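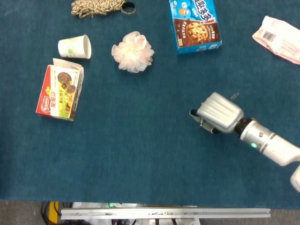 Wanted: a part-time packing and orders person for Hemham

Hi! I run Hemham, a small mail-order craft supply shop, and I need another pair of hands. I sell cord, rope, yarn odds and ends, tape, ribbon, buttons and the kind of little kits people buy for their sister-in-law and then keep for themselves. The shop has been going for 8 years now, and for most of that time it was just me. Then I hired one person, which was the best thing I ever did, and now we're two people doing the work of three and eating lunch standing up.

So I'm looking for someone to join us, starting in February if we can manage it, a bit later if you need to give notice where you are.

What you'd be doing

Mostly packing orders. You get a printed slip, you walk the shelves, you pick what's on the slip, you check it, you wrap it, you label it. Some orders are one spool of thread in a padded envelope and some are a giant box for a summer camp that has me crawling under the bench looking for more tissue paper. You'd also be cutting rope and cord to length, which I will teach you, and which is a lot more satisfying than it sounds (there's a knack to keeping the ends from fraying and I'm a bit of a bore about it).

When the packing is done for the day there's plenty else. Counting stock. Putting kits together. Answering emails from customers, if you like writing to people. They're a lovely bunch on the whole, but they do want to know if the sage green is more of a gray green or a yellow green, and you'll need to go and look at it by the window before you write back.

I also do returns, and I hate them, so if you turn out to be a person who enjoys returns I'll be thrilled.

The hours

Four mornings a week, 9 to 1, and you can have a say in which mornings. In the run-up to the holidays I'd ask for some afternoons too, paid of course, and I'll always ask ahead of time. I don't do evening texts about work. If I think of something at night I write it on the back of an envelope and tell you in the morning.

The pay

It's hourly, and I'll tell you the rate in my first reply to you so you don't have to sit through a whole conversation before finding out. You get paid time off from your first month, and a staff discount that will be the ruin of you if you knit.

The place

We're upstairs in the old Drallis building, on the side with the loading door. There is an elevator, and it works, but it's slow and it makes a noise. Parking is free in the back lot. If you come by bus, the stop is right across the street. There's a kitchen with a decent kettle and a very bad microwave, and we have the radio on low most of the day. If you need quiet to concentrate, tell me and we'll turn it off.

The packing benches are adjustable, so you can stand or sit as you like. Big boxes go on the cart. If lifting is a problem for you, please still write to me, we can divide things up.

Who I'm hoping for

Someone careful! That's really the main thing. I can teach you the shelves and the label printer and the ordering software (it's called Trumach, it's fine, you'll pick it up in a morning). What I can't teach is noticing that the slip says two balls of the cream and you've got one cream and one ivory in your hand.

You don't need to have done this before. You don't need to be crafty either, though you may find it creeps up on you. My first hire came to me from a dental office and had never held a crochet hook, and has now made more hats than there are heads in the family. Students, parents with school-age kids, people coming back to work after a long break, people who retired and got bored, all very welcome.

You do need to be okay reading small print on labels, and okay with dust, because rope sheds.

How to apply

Send me an email through the contact page with "packing job" in the subject line. No cover letter, please. Tell me a little about yourself, which mornings you could do, and when you could start. If you have a resume, attach it, and if you don't, just tell me what you've been up to. I'd also love to know about something you've made, fixed or put back together. It can be a shelf. It can be a sandwich.

I'll write back to everyone, even if it takes me a little while. If it seems like a fit I'll invite you over for a paid trial morning, where you pack real orders with us and see if you can stand my taste in radio stations. Bring flat shoes and a sweater, the stockroom gets chilly before 10.

One last thing, Essien Yarns downstairs is also hiring for its shop floor. That's a separate business with a separate owner, so please write to them directly about that one.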